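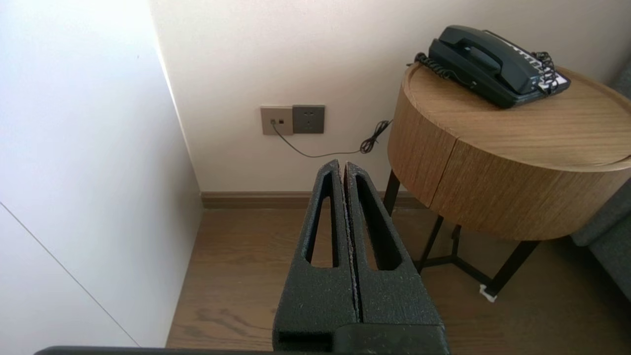 The Drawer Problem

Ask Tiago Vieira what his planner does and he'll pull up a plot of a fingertip moving through space, then talk for an hour. I came away wanting to go home and open every drawer I own!

Vieira leads manipulation software at Nolance, a small company working on robots for hotel rooms. Flat drawers are old news there. You estimate the front, find the pull direction, and send the hand along a straight line. Round furniture is where the fun starts. A curved drawer front gives the depth estimate a different normal at every point, so the obvious guess about which way to pull depends on where the fingers happen to land.

The first version of Pendell, the team's planner, trusted that guess. The new one doesn't. It starts with a handful of possible motions, gives a gentle tug, and watches how the wrist drifts under load. Each reading reshuffles the odds, and the arm stays soft until one motion pulls clearly ahead. The update runs at 300 cycles a second, and watching the candidates collapse on screen is a thrill — like seeing a blurry photo snap into focus.

Perception has its own headaches. Wood grain on a cylinder looks a lot like a seam, and a seam looks a lot like nothing. Vieira's group labeled 3883 views of table fronts to teach the network the difference, and he still keeps a folder of its favorite mistakes. A coiled phone cord is in there more than once.

Then there's everything on top. Pendell treats a telephone or a remote as something that could slide, and it caps acceleration for the whole pull.

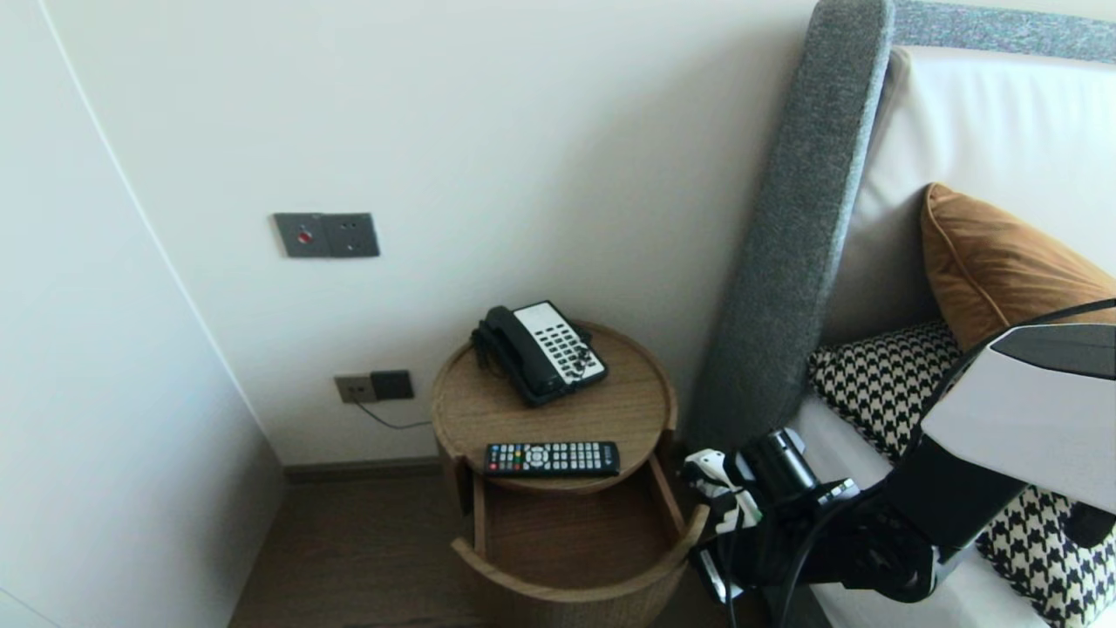
What comes next

Closing is harder than Vieira expected, as a drawer can bind if you push it off center. The March release, tested over 2000 simulated pushes, reuses the motion learned while opening and runs it backward with a lower force limit. After that he wants to try cabinet doors.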